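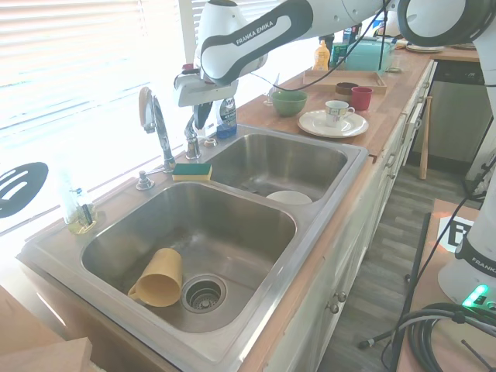

Sink tips from our robot club

3 min read

These are the small rules we collected at the Pranitz student robot club while we practice the dishes task. Some of them are good for a human kitchen also.

- Put a mug on its side in the basin before a run. The arm must learn the difficult pose, and a standing mug is too easy.
- Keep the mug a little away from the drain strainer. Fingers that go down into the strainer basket can bend.
- One color of mug per lesson. Yellow on steel is easy to find for beginners.
- Sponge stays on the back ledge, between the faucet and the small basin. Squeeze it first.
- Plates go in the right basin, mugs in the left. We tried mixing them in March and lost two plates.
- Wipe the steel with a dry cloth after every 3 runs. Water spots confuse our vision program when the sun is strong, so close the blinds also.
- Tie the cables of the arm before you open the faucet.
- Write each run in the notebook, the bad ones too. We have more than 400 now.

If you have a better way for the plates, please write to Ultan Ó Dubhghaill before the Yule contest.

2 comments

Contact | Back to top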